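Okstead Kitchen Forum > Low carb and keto > Baking

Print this thread | E-mail this thread

Psyllium rolls: hollow centre, gummy base

**Jaltero_65**
Third batch from the Lelside recipe. Same fault each time: large void under the crust, dense gummy layer at the base. Almond flour 150 g, psyllium husk powder 30 g, two whole eggs, 240 mL boiling water, baking powder, cider vinegar. Fan-forced at 180 for 55 minutes. Is it the water or the oven?

**revathi_d**
Husk or powder? Powder absorbs faster and sets before the gas is evenly distributed. I would also drop the whole eggs and use three whites. Yolk adds fat to a dough that already has plenty from the almond.

**Jaltero_65**
Powder, 600 g bag, ground fine.

**Bashir**
Disagree on the yolks. I have made these both ways and the void was the same size. The fault is boiling water hitting the baking powder and using up most of the rise in the bowl. Take it down to 65 degrees and rest the dough before shaping.
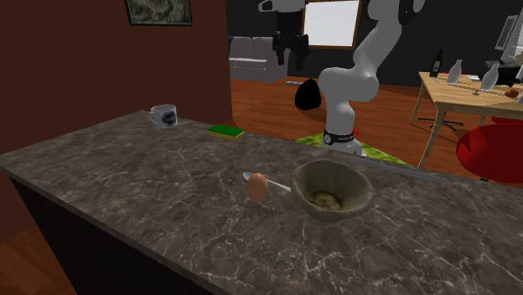 What I do now, in order:

1. Whisk dry ingredients, sieve out any almond lumps.
2. Beat the eggs and vinegar in separately.
3. Add water at 65 degrees, mix for 30 seconds, stop.
4. Rest ten minutes, then shape with damp hands into 100 g pieces.
5. Bake on the lower shelf, no fan, until the core reads 96.

**revathi_d**
Cooler water gives a weaker psyllium gel. Mine spread flat at anything under 80. And ten minutes of rest does nothing that four doesn't.

**Bashir**
Spread is a hydration problem. Weigh the water. A cup measure can be out by 20 mL.

**HemaK**
I'm at nearly 2,000 metres and get the void regardless of water temperature. Cutting the baking powder by a quarter fixed most of it. Doesn't help with the gummy base, which in my case was a cold tray.

**Jaltero_65**
Sea level here. Tried Bashir's version this arvo with a preheated tray. Void is down to a few small holes, base still slightly tacky after an hour on the rack. Colour is paler without the fan.

**revathi_d**
Try the whites before you call it. One variable at a time.

**Jaltero_65**
Fair. Whites next, same water, same tray.

Moderators: Hema Kandasamy, Revathi Devadiga | Contact us | Copyright Okstead Kitchen Forum | Back to top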